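Chapter 7
Heating Food with Microwaves
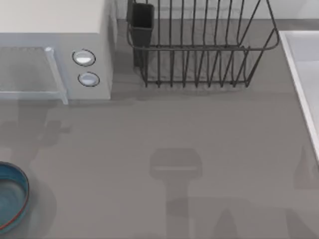 Figure 7.1 A gray kitchen countertop, with a sink to the right and a white appliance resembling a microwave oven to the left.

Learning goals
After studying this chapter, you should be able to
explain how microwaves transfer energy to food
describe the parts of a microwave oven and what each one does
account for uneven heating in different kinds of food
calculate the energy needed to warm a given amount of water

Key terms: cavity, dielectric heating, magnetron, polar molecule, specific heat, standing wave, waveguide

In Chapter 6 we looked at three ways of getting heat into food: conduction from a hot pan, convection in an oven or a pot of water, and radiation from a broiler. In all three, the outside of the food is heated first. The inside warms only as fast as heat can travel inward through the food itself, and most foods are poor conductors. A thick pot roast may take hours for this reason, and a crust can burn while the center is still raw.

Microwave heating works differently. The waves pass some distance into the food before their energy is absorbed, so the outer inch or so is heated at the same time. The middle of a large piece still depends on conduction. You may have heard that microwaves cook "from the inside out." They do not, although a jelly doughnut can seem to prove otherwise. The filling in a doughnut absorbs microwaves more strongly than the dry dough around it, and it ends up much hotter than the outside.

7.1 Water Molecules in a Changing Field

A water molecule has a slight negative charge at its oxygen end and a slight positive charge at its hydrogen end. A molecule with this kind of uneven charge is called a polar molecule. Placed in an electric field, it tends to turn and line up with the field, much as a compass needle lines up with the magnetic field of the Earth.

The field in a microwave oven reverses direction billions of times each second. Water molecules try to follow it. They are crowded together in the food, and as they turn they push and drag against their neighbors. The energy of this motion spreads through the food as heat. The process is called dielectric heating.

Fats and sugars also take part, though fats respond less strongly than water. Ice responds very little. Its molecules are held in a rigid structure and cannot turn freely. When a frozen casserole begins to thaw, the first spots of liquid water absorb energy much faster than the ice beside them, and they may boil while the rest stays frozen. The defrost setting on most ovens switches the power on and off so that heat has time to spread between bursts.

Paper, most glass, and many ceramics absorb very little microwave energy. A plate that comes out hot has usually been warmed by the food on it. Some ceramics are exceptions, and Section 7.4 gives a simple test for them.

7.2 How Much Energy?

The amount of heat needed to warm a substance depends on its mass, its specific heat, and the change in temperature:

heat = mass × specific heat × temperature change

For water, the specific heat is 4.2 joules per gram per degree Celsius. Suppose you want to warm 200 grams of water from 20 °C to 72 °C. The temperature change is 52 degrees, and the heat needed is

200 × 4.2 × 52 = 43,680 joules

An oven that delivered 700 watts to the water would supply 700 joules each second and would take a little over a minute. A real oven takes longer. Part of the energy goes into the cup, and part is lost to the air as the water warms and evaporates. Bear in mind also that the power printed on an oven's rating plate may be its electrical input, which is always larger than the power that reaches the food.

Case Study: The Undeswood School Kitchen

Radosław Wasilewska managed the kitchen at Undeswood, a boarding school, when it stopped serving a hot evening meal on weekends and began sending chilled dinners to the residence halls. Over the first term the kitchen sent out 3,820 of them. Complaints came in almost at once. The rice was dry at the edges, and the stew beside it was cold in the middle.

Wasilewska tested several ways of packing the same meal. A shallow tray did better than a deep one. Spreading the food in a ring, with a gap in the center, helped more than any change in cooking time. He also asked students to leave the lid on loosely and let the tray stand for two minutes before eating. In August, before the next school year, the kitchen switched to a round tray with a raised center, and the instructions on the lid were cut to four lines.

Think about these points as you read the rest of the chapter:
Why would food at the center of a deep tray stay cold?
What happens inside the food during standing time?
Why might a round tray heat more evenly than one with square corners?

7.3 Inside the Oven

The source of the microwaves is a vacuum tube called a magnetron. It needs several thousand volts to operate, and a transformer or an electronic power supply raises the household voltage to this level. The waves leave the magnetron through a metal channel, the waveguide, and enter the cooking space, or cavity.

The walls of the cavity are metal and reflect the waves back and forth. Where reflected waves meet, they form a pattern called a standing wave, with places of strong heating and places of almost none.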